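**Godora 원목 스탠드 행거**

외투와 자주 입는 옷을 걸어 두는 스탠드형 옷걸이입니다. 붉은빛이 도는 갈색으로 마감했고, 현관이나 침실, 드레스룸 한쪽에 세워 두고 씁니다. 벽에 고정하지 않으므로 못이나 앵커가 필요 없습니다.

## 제품 정보

| 항목 | 내용 |
|---|---|
| 제품명 | Godora 스탠드 행거 |
| 소재 | 원목 |
| 색상 | 레드 브라운 |
| 가로 | 800 mm |
| 높이 | 1,724 mm |
| 받침 깊이 | 500 mm |
| 구성품 | 기둥 2, 상단 봉 1, 받침 1조, 조립 나사, 육각 렌치 |
| 조립 | 필요 |
| 디자인 | Imtiaz Abeysekara |
| 공급 | Sikder |

옷걸이와 의류는 포함되지 않습니다. 높이는 바닥에서 기둥 끝 장식까지 잰 값입니다. 원목 제품이라 색과 나뭇결이 제품마다 조금씩 다릅니다.

## 걸 수 있는 옷

셔츠나 재킷은 물론 긴 코트도 걸 수 있습니다. 발목까지 오는 롱코트는 밑단이 바닥 가까이 내려오니 어깨가 높은 옷걸이보다 목이 짧은 옷걸이를 권합니다. 두꺼운 겨울 외투는 한쪽에 몰지 말고 양쪽으로 나누어 걸어 주십시오. 가방을 기둥 끝에 거는 용도로는 설계하지 않았습니다.

일반 원목 옷걸이와 금속 옷걸이를 모두 쓸 수 있습니다. 바지걸이를 쓸 때는 집게가 봉에 닿지 않는지 확인하십시오. 같은 자리에 금속 고리가 계속 쓸리면 마감면에 자국이 남습니다.

## 조립

1. 받침을 평평한 바닥에 놓고 좌우 기둥을 끼웁니다.
2. 나사를 절반만 조입니다.
3. 상단 봉을 두 기둥 사이에 맞춥니다.
4. 흔들림이 없는지 보면서 나사를 끝까지 조입니다.

전동 드릴은 쓰지 마십시오. 나사 구멍이 헐거워질 수 있습니다. 조립에는 두 사람이 필요하며, 사용한 지 한 달쯤 지나면 나사를 한 번 더 조여 주십시오.

## 설치 장소

벽에서 약 200 mm 띄워 두면 옷 어깨가 벽에 눌리지 않습니다. 물이 직접 튀는 곳과 난방기 바로 옆은 피하십시오. 마루에 놓을 때는 받침 아래에 펠트 패드를 붙이면 긁힘이 줄어듭니다. 패드는 별도로 판매합니다.
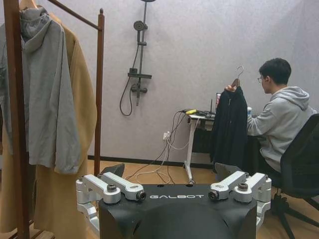

회색 후드 재킷과 카멜색 롱코트를 건 모습

## 관리

마른 천으로 닦습니다. 얼룩은 물에 적셔 꼭 짠 천으로 닦은 뒤 바로 물기를 없애십시오. 알코올, 아세톤, 연마제가 든 세제는 마감을 상하게 합니다. 젖은 외투는 물기를 턴 다음 걸어 주십시오.

## 배송 및 교환

납작한 상자 하나에 포장해 보냅니다. 조립한 뒤에는 단순 변심으로 반품할 수 없습니다. 부품이 빠졌거나 파손된 경우 상자에 적힌 제조 번호와 부품 사진을 함께 접수해 주시면 해당 부품만 따로 보내 드립니다. 상단 봉과 나사 세트는 낱개로도 주문할 수 있습니다.

제품 정보 수정일: 2026년 6월 24일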